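What changed in our packing hall since the grippers came

I promised my sister I would write this down before I forget how it was in the beginning. I work at Liem, where we pack and check printed sheets and covers for other firms. In July the management bought the first automatic line from Flistance, and everybody on my shift was sure that we would be 10 people fewer by winter. We are still here – but the days are not the same days.

Before, I lifted and turned sheets by hand the whole shift. On a good day I finished 354 and my wrists told me about it in the evening. Now the line takes the flat and easy ones, and the best day so far was 1,229. The grippers are good with boxes. With thin and large sheets they are still learners, and so are we. Somebody has to show the work slowly, again and again, and look where the fingers should close.

This showing is now a part of my job, and I must say I like it more than I expected. Sulastri Chong, who trained me when I was new, does it for over half of her shift. She has the softest hands in the hall and never leaves a crease. For many years this was only "being careful" and it was not paid extra. Now it has a name on the pay slip.

Not everything is better. The hall is quieter, and we talk less, because each of us has an own corner. The break at 5 was always for all together, and now we go one after another so the line does not stop. I miss that. The two colleagues who moved to the Truletgate site did not really choose it, and I don't want to write as if they did.

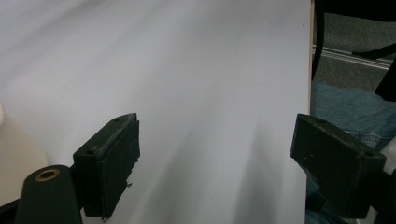

Next month we start with the Wusta orders, which are bigger and more delicate, and I asked if we can have the common break back at least while we learn them. The shift leader said he will think about it. I will write again when I have his answer.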